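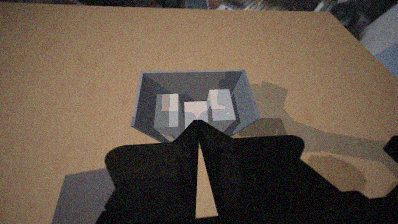 4. Collecting Demonstrations

4.1 Setup

All demonstrations were recorded by remote control. The operator sits at a desk with a hand controller and a monitor, and the motion of the controller is mapped to the motion of the gripper. We used the same controller for the simulator and for the real arm in the Bresham lab, so that an operator trained on one could move to the other without learning a new set of buttons. The control software is Jata, which we extended with a clutch: while the thumb button is held, the arm ignores the controller and the operator can bring the hand back to a comfortable position.

The operator sees only the wrist view. Early on we also gave operators a fixed side view, and they solved most of the task from it. The policy does not receive the side view, and demonstrations made with it contained motions that could not be explained from the policy's inputs. Removing it made operators slower at first and the recordings more useful.

4.2 Task

The task is bin packing with rectangular blocks. Blocks must be placed side by side in an open bin so that they end below the rim. Figure 3 shows the wrist view in simulation, with three light-colored blocks in a gray bin and the two black fingers of the gripper in the foreground. The tip of the left finger overlaps the lower edge of the bin and covers part of the middle block. This kind of overlap is common in the wrist view and is the main reason we keep a short history of images as input.

Figure 3. Simulated wrist view of the packing task. The blocks sit close together with small gaps between them. Grain is visible over the whole image, most clearly on the tan tabletop.

The last block is the hard one. The space left for it is only slightly wider than the block, and the fingers need room as well. Operators found two ways to do it. Some lowered the block straight down. Others set one edge against the wall of the bin and let the block rotate into place as the fingers opened. We did not tell operators which to use, and both appear in the data. A policy trained to average over actions did badly on this step, stopping between the two motions - see Section 5.2.

4.3 Recording and filtering

We collected 3000 demonstrations in simulation, using 6 operators. Each recording holds the wrist images, the joint positions, the finger opening and the raw controller signal. We store the raw signal because the mapping from hand to gripper was changed once during collection, in October, and we wanted to be able to replay older recordings under the new mapping.

A demonstration was dropped if a block left the table, if the operator pressed reset, or if the arm reached a joint limit. We did not drop slow demonstrations or ones with a failed first grasp. A failed grasp followed by a second attempt is the only place where the policy can see how to recover, and an earlier filter that removed them gave a policy that closed on empty air and carried on to the bin.

Pauses were a separate problem. Operators often stop just before release to check the alignment, and a policy trained on these recordings may stop there for good. We cut any stretch in which neither the arm nor the fingers moved, keeping the first and last images of the stretch.

4.4 Hand-guided demonstrations

For comparison we recorded a smaller set by hand guiding on the real arm, following the procedure in Petrauskas. The operator holds the arm above the wrist and moves it through the task. The resulting paths are smoother and the final placement is faster, as the operator can feel contact with the bin wall. The drawback is that the operator's hand and sleeve enter the wrist view. We replayed each path without the operator and used the images from the replay - this doubles the recording time and fails when a block starts even slightly out of position. Results for both sets on the Nistov arm are given in Section 5.4.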